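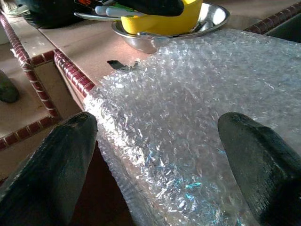

Glassware survives a move when it cannot shift inside its carton. Hema Pinto, packing supervisor at Arnton, begins with the work surface. A tiled counter serves well enough, and a large sheet of bubble wrap can be left to hang over the front edge while the rest lies on top, close to the bowl. She cuts each length to go twice round the item, then tapes the seam once.

Bowls travel on their rims, nested in threes with a layer between each. Plates stand on edge. Arnton packed 134 kitchens last year, and Pinto limits any carton of crockery to 30 pieces. The base takes a layer of crumpled paper before anything goes in.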